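Wodow (software)

Wodow is a task planning and execution package for robot arms that work on a tabletop. It was written by Raghavendra Mudaliar and is maintained by Zuretex, a software firm in Lolholm. It takes a short written goal, such as moving coffee beans from a glass to a mug with a spoon, and breaks it into steps that a motion controller can carry out.

Design

Wodow has 2 main parts. The planner builds a tree of skills, among them "grasp," "scoop," "carry" and "tip." The executor runs the tree and checks a set of conditions before each skill begins. A scoop, for instance, requires a tool in the gripper and a known position for the rim of the container. 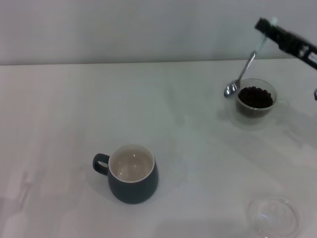

Skills are stored as plain text files, and each one lists its inputs, its speed limits and the conditions under which it may be retried. The standard library holds 13 skills. Users can add their own without rebuilding the package.

Perception

The package reads from a head camera and, where fitted, a wrist camera. Object positions come from the head view. The wrist view is used for small corrections close to the target. Every wrist image is given a sharpness score, and images below the threshold are left out of the position estimate. 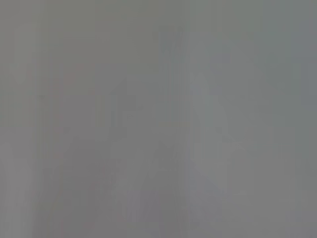

If 6 wrist images in a row are rejected, the executor falls back on the last head camera estimate and lowers the arm speed. The threshold is set in the camera file. Clear glass is a known weak point, and the manual advises entering the rim height by hand.

Tooling

A log viewer called Papadopoulos is shipped with the package. It plays both camera streams beside the skill tree and marks the step that was active at any moment. Logs are split into files of 12 minutes each. Early versions could not open a log while the arm was running.

See also

Behavior tree
Motion planning
Visual servoing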